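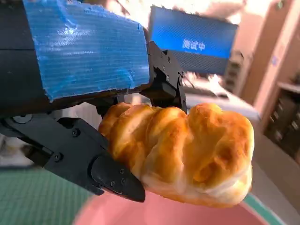 *From: Sitompul (list member)*
*To: the Slow Coast travel list*
*Subject: Re: Utholm in the low season, is it worth the ferry?*
*Sent: Thursday, 7:40 in the morning*

Dear all,

I read the question about Utholm and I want to answer it with some care, as I have been there in three different seasons and the answers so far on the list were mostly from people who went in July. I quote the original message and write my comments between the parts. I hope this is still the custom here.

> We are two adults and a teenager, thinking of four or five nights on Utholm in the quiet part of the year. The web page of the ferry still shows the summer timetable and I can't find out if anything is open. Is it worth the ferry?

For me yes, but it depends on what you expect from an island. In summer Utholm is a place for swimming and for sitting outside with a cold drink. From October it becomes a place for walking, reading and going to bed early. I like the second Utholm more. A teenager may have another opinion.

About the timetable: the winter boat leaves from the old pier and not from the big terminal with the parking garage. This is not written on the page in English. My first time, in 2010, I stood in front of the closed terminal with two suitcases, and I saw the boat go out behind the fish hall. The walk between the two piers takes fifteen minutes if you know the way, and the sign is small. Please go to the old pier directly. The bus stop for it is called Fish Hall.

In the low season there is one boat in the morning and one in the afternoon, and on Sunday only the afternoon one. When the wind is strong from the west they cancel the afternoon boat first. For this reason I always plan one free night on the mainland before my flight home. I needed it once.

> Do we need a car? We would prefer to leave it on the mainland.

You don't need it. The whole island is 7 kilometers from the harbor to the lighthouse, and the road is nearly flat. There is a small bus which meets both boats. The driver will stop anywhere if you raise your hand, also between the stops. Bicycles are difficult to rent after September. The shop at the harbor closes, but the guest house Duder has bicycles for its guests. They are heavy and they have only three gears, but the brakes are good, and this was more important to me.

If you bring the car anyway, you must reserve it on the ferry separately from the passengers. Many people believe that one booking is for both.

> Where would you stay? We looked at Duder and at the apartments called Florkel, and we can't decide.

I have stayed in both, so I can compare.

Duder is in the village, three minutes on foot from the harbor. The rooms are small and very warm. You can hear the neighbors, but in the low season you often have no neighbors. Breakfast is included and starts at seven, and if you take the morning boat they will prepare it for you earlier, only you must ask the evening before. Dinner is served on some evenings, and the list of these evenings hangs on the kitchen door. Ask for a room on the garden side. On the harbor side there is a lamp which shines into the windows all night, and the curtains are thin.

Florkel is on the north shore, outside of the village. The apartments are bigger, with a real kitchen and a stove for wood. The view is much better than at Duder, you look over the open water and in the evening you can see the lights of the ships. But you have to carry your food from the village, and after dark the road has no lamps. Bring a flashlight. The first basket of wood is in the price and the next ones you pay. The heating in the bedroom was weak when I was there. I told them about it, and perhaps it is repaired now.

For three persons with five nights I would take Florkel if the teenager likes to cook, and Duder if nobody of you wants to wash dishes on vacation.

> What about food? Is there a shop? Is there a bakery? I read about a bakery.

There is a shop. It is open in the morning and again late in the afternoon, with a long pause in between, and it is closed on Sunday. Vegetables come with the Tuesday boat, so on Monday there are mostly onions and cabbage. Milk, eggs and cheese are always there.

The bakery exists too and bakes the whole year, but in winter only on certain days, and the days are changing. You have to look at the board beside the door. I recommend to come early. By ten o'clock the sweet things are usually gone and only the dark bread is left, which is also good and keeps for many days.

One of the two restaurants closes after the autumn vacation. The other one stays open from Wednesday to Saturday and has a short menu: fish soup, one fish, one meat, one dish without meat. Please take cash with you. The card machine there depends on the telephone line, and the line depends on the weather.

> And what would you do with the days?

These are the walks I would choose, in this order:

- The path along the north shore to the lighthouse. Take the bus back if your feet are tired. The last one leaves the lighthouse before dark.
- The small forest behind the church, for a day with strong wind. It is quiet there when it is stormy on the beach.
- The west beach at low water. The tide table hangs at the harbor office. Do not go far out without reading it.

The lighthouse itself has 40 steps which are open to visitors, up to the first gallery. The upper part is closed. The museum opens in winter only if you ask at the harbor office, but they were friendly about this every time.

For clothes I would bring rubber boots and a second pair of gloves. Umbrellas are of no use on Utholm.

If somebody on the list was there last winter, I would be glad to know whether the bus still drives on Sunday. I am thinking of going again in January, and it would decide on which day I travel.

With friendly greetings,
Sitompul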